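Back home, shoes off, typing this before I forget all of it. October is already eating me alive.

Up too late last night reading the Zovari notes again so of course slept through the first alarm. Bus full. Stood the whole way with somebody's umbrella in my hip. Got in at 9 and Wiesława was already there with her list taped to the door. 23 demos before lunch, she says. Twenty-three! I said we'd see.

Morning was bad. The grippers wouldn't calibrate. Left one kept drifting, the trace on the screen wandering off like it was going for a walk by itself. Aidan rebooted everything twice, then wiped the marker cube with his sleeve, and after that it tracked fine. So either the reboot or the sleeve. He's taking credit for both.

Did the first batch standing too far back and my shoulders are paying for it now. You have to keep the wrists loose or the motion comes out jerky, and then the policy learns jerky, and Wiesława plays it back at half speed so everybody can see exactly where I flinched. Threw out 5 of mine. Fair. Two I would of kept.

The task this week is glasses case. Pick it up, set it down where it's supposed to go, let go clean. Sounds like nothing. Try it with two plastic fingers and no feeling in them. The case is smooth and if you pinch it too near the end it swings round and then you're fixing it in the air, which Upendo says is good data and Wiesława says is garbage. They went at it over the coffee machine for a while. I think Upendo's right, a robot should see somebody recover from a bad grab at least once in it's life. Didn't say so. Wanted lunch.
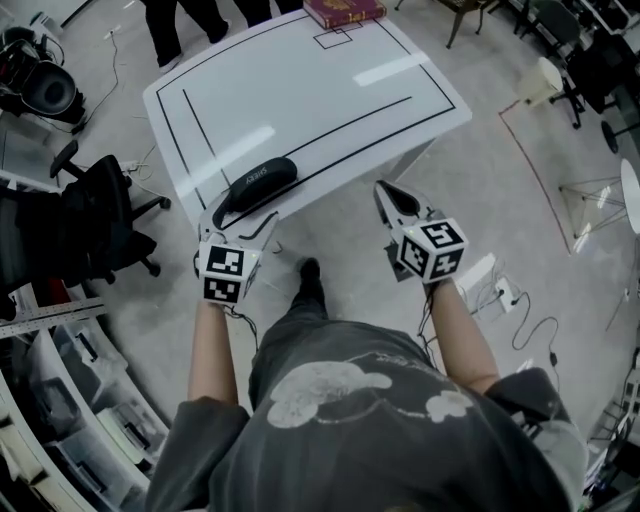

Me on glasses case duty, left hand doing the work. Nice shirt.

Lunch was rice and the last of the beans, cold, the microwave is still dead. Endang brought those coconut things her aunt makes and I had more than my share.

Afternoon better. Found a rhythm. Reach, close, lift, slow down before you think you need to, open. Reset, go again. Stopped thinking in words for a bit. Then a phone rang and I dropped the case on the tape and had to mark the take bad.

Got to thinking about how when I started at Stunix they had us on the remote rig, sitting down with the joysticks, arm in the next room, that horrible little delay. I was so slow. Half a minute to pick up a cup and then I'd miss it anyway. Doing it by hand you forget you're teaching anyone anything. You just move stuff. Wycliffe still likes the joysticks better, says at least then the robot can't be asked for something its arm won't do. Which, ok, he has a point, I reach round corners all the time without noticing and the real arm hates that.

He ran last week's model for us around four. It went for the case, stopped just over it, and did this tiny hesitation to the left before closing. That's MINE. I do that. Aidan saw it too and laughed so hard he had to sit down. Weird feeling, still thinking about it. Bit proud, bit like hearing your own voice on a answering machine.

Merkent people want 300 clean ones by the end of the month. We are nowhere close. Wiesława says it's fine in the voice she uses when it isn't fine.

Things for tomorrow: charge the batteries (AGAIN), ask Endang about swapping the late slot, bring the wrist brace, buy milk. Call Mom back, she's left two messages about the Makokha wedding and I still haven't said if I'm coming. I am coming. Need a dress or something.

Hands smell like rubber. Bed.

Filed under: Day Job, Robots, Grumbling

Contact | All entries copyright the author | Back to top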